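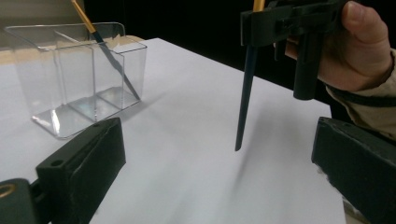

Montserrat reckons I should've quit the watercolour class after the first term, same as she did, and put the money toward the gutters. Fair. The quote for the gutters was $1,198 and they're still dripping on the bins as I type.

But I went back Wednesday. Third term now. Drove out to Jenddale in the rain, got stuck behind a truck, walked in 5 minutes late with my paper under my jumper. We did skies. Mine went brown. No idea how, there was no brown on my palette.

Covadonga Cabello takes the class and she doesn't say much, just walks past and goes "more water". So more water. Then it's a puddle and the colour runs into the hills and teh whole thing looks like a flood map.

Favourite bit is still the drive home. Window down a crack, servo coffee, thinking about grey. Grey clouds are mostly blue and a bit of orange apparently?? I'd been using black out of the tube for 2 terms.

Anyway. Need to buy a decent pad before next week, the cheap one buckles. And masking tape. And ring the gutter bloke back, he's left 3 messages now and he's starting to sound hurt.

Will put the brown sky up when its dry. Or the one after, if that's any better. Dinner's on, gotta go.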